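Home | Courses | Handouts | Library | Contact

Course Handout 4: Padlocks and Key Control
Waltano Technical Institute, Building Services Program
Posted in December by the Program Office

Students are expected to read this handout before the practical session. A padlock is selected for the door or cabinet it is to secure, and its key is entered in the register before the lock is issued. The institute's register at present lists more than 200 keys.
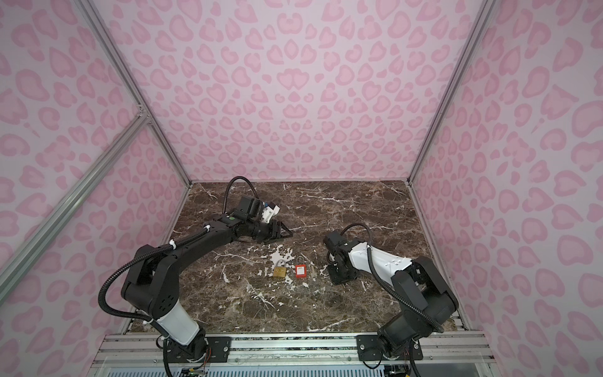

Body color may be used to separate groups of locks. At the Tastitz building, red is reserved for electrical cupboards and brass for general storage. Color does not replace the register entry, and a lock of either kind shall be recorded by number.

Each key shall carry its own tag. The label is to state the register number only. Room names and street addresses shall not be written on it. Keys without a tag are to be returned to the Kudska desk.

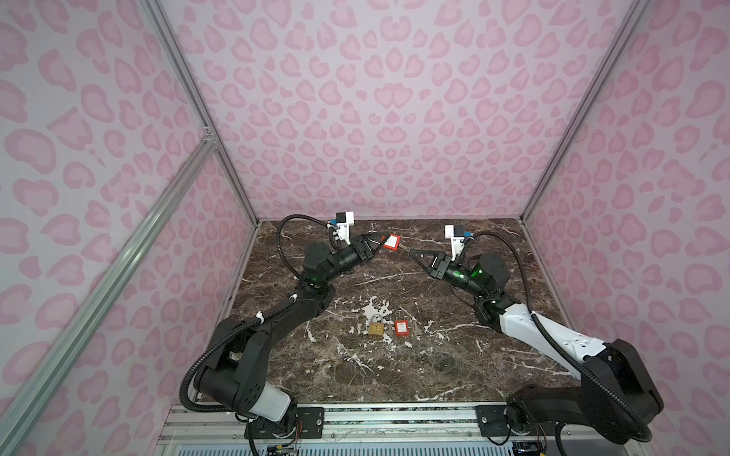

Fig. 2. Key with red tag and white label.

Required reading: Hodžić, Key Registers, page 134. The practical session lasts 60 minutes.

Comments (2)

Is the register number stamped on the lock as well, or only written on the tag?

Page 134 in the library copy is the index. The chapter on tags starts earlier.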